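Search the help pages Go

Questions I get about the Ambrose newsletter

How often does it come out?
Every Sunday, usually before my second coffee. I skip one in September when I'm away (no apologies, I need the beach!).

Is it free?
Yep. There's a paid version too, 12 dollars a year, and it gets you the back issues – all 16 of them so far.

Can I send you a recipe?
Please do! Keep it short and tell me which pan size you used, I always have to write back and ask.

Where do you write it?
Mostly at home, wherever there's room for my elbows.
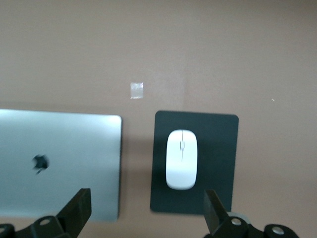 Laptop closed, tan tabletop.

I changed my email. Now what?
Unsubscribe the old one and sign up again, it takes a minute.

Last updated: September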